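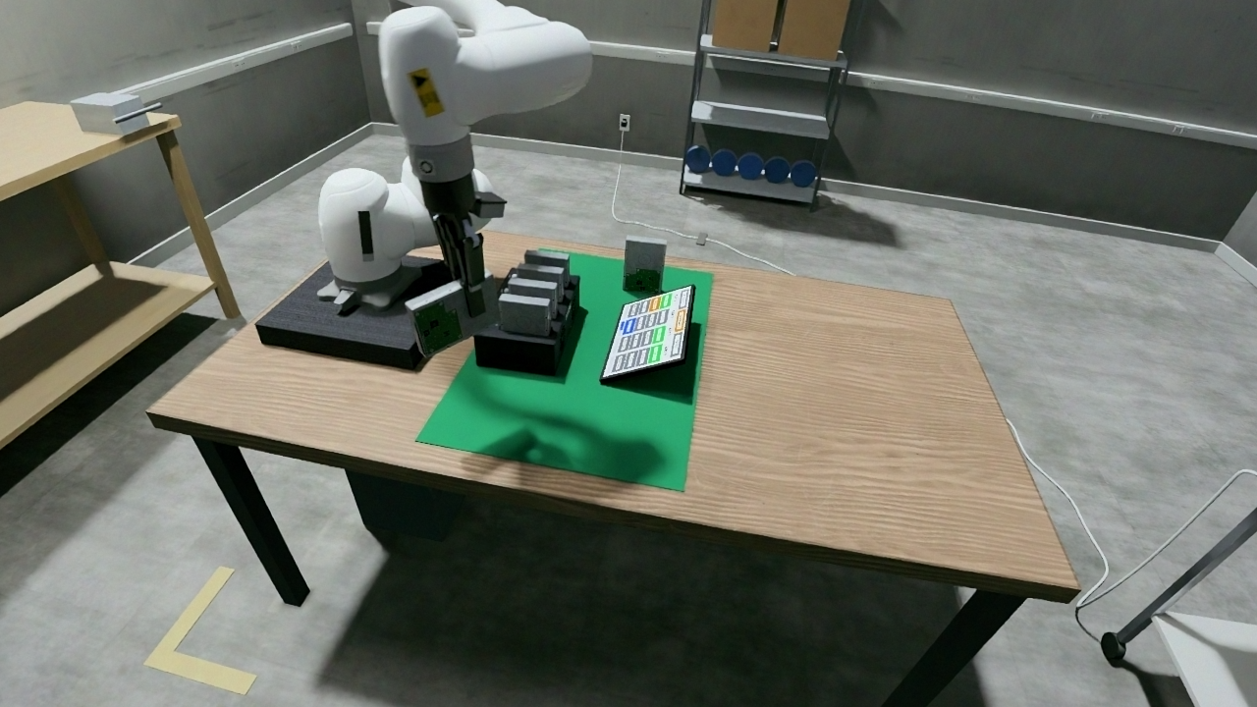
Call for Readers: Plague Letters Transcription Project

Memarwood Local History Trust is looking for people to help read and transcribe a collection of handwritten letters and parish papers. The project is called Pestis. It covers three outbreaks of plague as they were described by the people who lived through them: clerks, widows, carriers, innkeepers and one very talkative apothecary.

The collection holds 2734 pages. All of them have been scanned. A first group of readers finished 600 pages by the end of August, and we now want to bring in more people to work on the rest.

What you would do

You would get a batch of scanned pages by email, type out what they say, and send the file back. A batch is usually one letter or a short run of accounts. Keep the original spelling, mark the words you can't make out, and leave the line breaks where the writer put them. Gaurav Shukla checks every batch against the scan and will write back with corrections and questions.

Most of the letters are in English. A smaller part is in Latin, nearly all of it burial entries and church court papers that repeat the same phrases. The Clenow bundle is the hardest to read. The ink has come through from the other side of the sheet on many pages, and the writer abbreviated heavily. New readers don't start there.
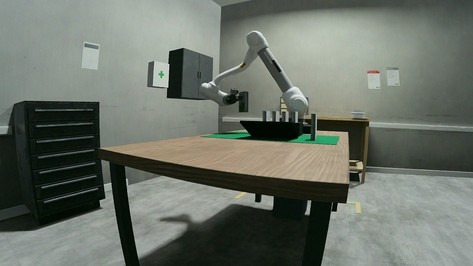 Who can apply

You must be 18 or older and have a computer and a steady internet connection. You don't need a degree or any experience with old handwriting. You do need patience, and you need to be able to follow a style sheet even when you would have done it another way.

Readers of Latin are especially welcome. If you have worked with secretary hand before, say so in your application and tell us which sources you used.

Some of the letters describe sickness and the deaths of children in detail. You can ask not to be sent these.

Time and pay

We ask for two batches a month. Readers choose their own hours. The work is unpaid, but everyone who completes the training gets a printed copy of the finished edition, and all readers are listed by name in it unless they ask us to leave them out.

There is also one paid post, for a part-time editorial assistant. The assistant will keep the batch list up to date, answer readers' questions and prepare the index of people and places. Applicants for this post should have indexed at least one book or a long report. The Najafi Fund is paying for the position for two years.

Training

Training is online and takes two evenings. The first covers letter forms, abbreviations and dates, including the old start of the year in March, which catches almost everyone.
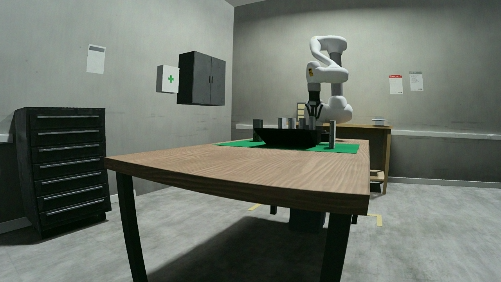 The second evening is spent on a practice letter that all readers transcribe separately and then go over together. Matěj Vaněk teaches both sessions. If you miss one, you can join the next group.

How to apply

Send a short letter, one page at most, to Matěj Vaněk at the Trust. Say why you are interested, which languages you read, and whether you are applying as a reader, for the paid post or for both. Applicants for the paid post should add a résumé and the names of two references.

Applications for both close on November 18, 2019. Readers will be sent a short test page after that date, and interviews for the paid post will be held by phone.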